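# Brirotis should stop electing its mayor on less than half the vote

19/05/2025

The February by-election for mayor of Brirotis was decided by 607 votes. Zubaida Mughal won it, she won it under the rules as they stand, and I have no quarrel with her being in the job. I voted for somebody else and I would write the same column if my candidate had come first.

My complaint is with the rules. There were 7 names on the ballot paper. The winner took a little under a third of the votes cast. More than two thirds of the people who bothered to go out in the rain wanted a different mayor, and they have one they did not choose until the end of the term.

We have done it this way for as long as the town has had a directly elected mayor. When the post was created the two main parties assumed they would be the only serious contenders, and for the first couple of contests they were right. With two candidates it makes no difference which counting method you use. With seven it makes a great deal of difference, and the number of candidates has gone up at every election.

The usual defence of the present system is that it is simple. You put a cross next to a name and the name with the most crosses wins. I accept that it is simple to count. I don't think it is simple to use. Half the conversations I had on doorsteps and at the bus stop this winter were about who could win and who would be a wasted vote. People were working from a leaflet with a bar chart on it, drawn by a campaign, with no figures on the side. A voter who has to guess what several thousand neighbours are going to do before making up her own mind has not been given an easy task.

Martim Bastos finished third. His supporters have been told since February that they let Mughal in. Mughal's supporters were told beforehand that a vote for her would let Bastos in. Both warnings were made in good faith and at least one of them had to be wrong. I would like to live in a town where neither needs to be made.

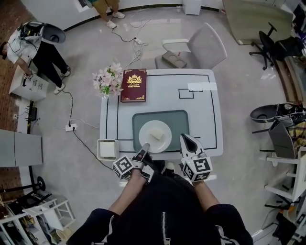 What would a runoff change for an ordinary voter in Brirotis?

A second trip to the polling station two weeks after the first, with two names on the paper, and a mayor who has been picked by more than half of those voting.

I prefer a runoff to ranking candidates in order, though I would take either. Ranking is cheaper and it is all done in one go. Its trouble is that most people have a clear first choice, a vague second and no view at all on the fifth. In a runoff everybody gets a fortnight to look properly at two people. There would be two names on the platform and time for each of them to answer a question in full. At the hustings in the Makris hall we had all seven candidates and each got two minutes on housing, two on the buses and one on everything else. I came out knowing what colour ties they liked.

Then there is the money. A second round costs more, and anyone arguing for one should say so at the start. You need the halls again, the clerks again, the printing again. The council has never published a proper estimate and it should. I would only point out that the mayor controls the whole of the town's budget, including the Buvo Road scheme, which has now been redesigned twice by two mayors who each had the backing of a minority. Bad decisions that get reversed are expensive too, and they go on being expensive for longer.

Turnout is the stronger objection. Second rounds do tend to draw fewer people than first rounds, especially when the first round had other contests on the same day. If turnout collapsed, the winner might end up with a majority of a very small crowd. I don't have a full answer to that. A fortnight's gap is better than a month's, and keeping the same polling stations would help, as last time the voters of the Prisomero estate were moved from the school to the church and some of them went to the school anyway. But I would still sooner have a mayor who had to win a straight contest, even a thinly attended one, than a mayor who got through because five other people split the rest.

The other change I would make is to the nomination rules. At present a candidate needs 100 signatures. I would raise it to 300. This will annoy the smaller groups, some of whom I like, and I have heard it called a way of shutting people out. Three hundred signatures is a few weekends of knocking on doors in a town this size. Someone who can't manage it is not going to be mayor, and the effort would give them a fairer idea of their support before they put their name forward. If the council wanted only one reform and had to choose, though, it should leave the signatures alone and bring in the second round. The first deals with crowded ballots and the second deals with what happens when the ballot is crowded regardless.

There is a worry, mostly heard from people inside the parties, that runoffs reward bland candidates who offend as few people as possible. Perhaps they do. I have looked at our last few mayors and I can't say the current method has protected us from blandness. What a runoff does reward is a candidate who can go back to people who voted against her and ask what it would take to win them over. Mughal never had to do that. Nor did the man before her. Both have found since that governing a town where most people voted the other way is slow work — the objections that might have been dealt with in a campaign turn up later, in planning meetings and petitions.

Mughal said during the campaign that she was open to looking at the voting system. She has not mentioned it since taking office. I can understand that. It's awkward to tell people that the method which got you the job is a poor one, and every mayor elected under it will find it awkward. That is why the change ought to come from the council chamber, and why it ought to come early in the term, when the next contest is far enough off that no party can be sure whom it would help.

A motion could be tabled before the summer break. It needs one councillor to propose it and one to second it. Mine has had a letter from me.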